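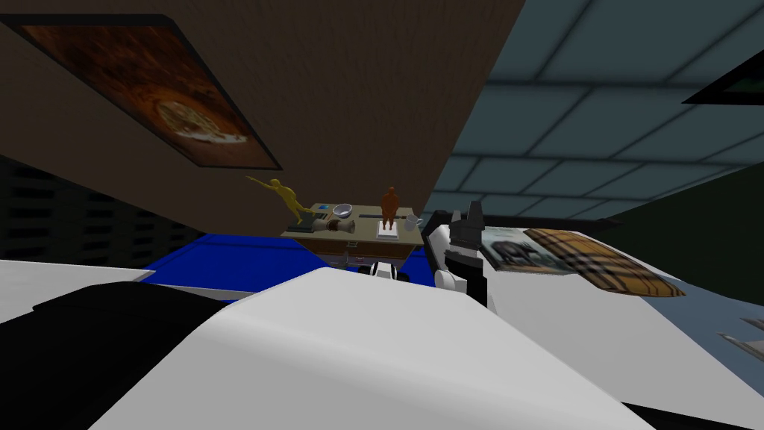 3 min read

March 7, 2022

Last December I promised to write up the rules we use for building simulated test rooms, and then I didn't. Two people have asked since, so I've typed up what I have. They are house rules and they only cover tabletop work with a two-armed robot. If you do warehouses or outdoor driving you will want something else.

We keep the rules in a plain text file next to the scenes. It began as 14 lines and has grown, mostly after arguments.

Name things by what they are

Every object gets a plain name in lower case, and the name has to match what a person would say on seeing it. A bowl is a bowl. If there are two figurines on the table, the colour goes in the name, so we have the yellow figurine and the orange-brown figurine, and an instruction that only says "pick up the figurine" gets rejected at review. We used to number them. Then somebody swapped two models over and for a week the numbers were wrong in every task that used them.

Put clutter in, and write down why each piece is there

A table with one mug on it tells you very little. We want a book lying flat, something upright that can be knocked over, something with a handle, and at least one thing the task doesn't mention at all. Pictures on the walls count as clutter too. Keerthana Sastry argued for those and I was against it, as I thought they would only slow down rendering. She was right. Our Prandero build had plain walls throughout and the policies trained on it did badly as soon as we hung anything up. The pizza picture has stayed in ever since.

The rule now says that the person adding an item puts one sentence about it in the scene notes. "Looks nice" is allowed, but you have to write it.

Leave the robot in view

The camera sits where the robot's own camera would sit, so a good part of what it sees is the robot's own white shell. New starters always want to move it or hide the body. Please don't. The real machine has to look past itself, and a clean view gives you results you can't repeat on hardware. Both grippers must be able to come into view during a run, and we check that before anything is signed off.

The same goes for camera tilt. We allow steep angles and keep the settings with the run. We do not straighten the pictures afterwards.

Fix the seed, keep the seed

Every layout is made from a seed, and the seed is stored with the result. Of the 810 layouts in the Himside set, 57 had no seed when I went through them, and we threw those out. It was annoying but there was no honest way to keep them. You can't investigate a failure if you can't build the same room again.

What counts as a pass

This part took longest to agree. Our wording at the moment is that the named object has to be at the target and at rest, the gripper has to be open and clear of it, and no other object may have left the surface it started on. A mug put down perfectly while a figurine goes over the end of the table is a fail – there is no partial credit. Tomoana, our older scoring script, gave half marks for this sort of thing, and the scores from it should not be put in the same table as the new ones.

A simulated pass is also only a simulated pass. We say so in the heading of every report, and nobody is to use a simulated score as a reason to skip the speed and force checks on the real arms. Those have their own document, and it is much stricter than this one.

Things still open

We have no rule for thin objects. They catch on the edges of other things in the physics engine and behave oddly, and at Preltham we have been marking those runs by hand. We also haven't settled how much shadow is too much on dark furniture. Keerthana wants a brightness limit, and I would sooner leave it alone and see what fails.

The next review of the file is after Easter. If you have a rule for thin objects that works, please leave it in the comments with the engine and version you are using.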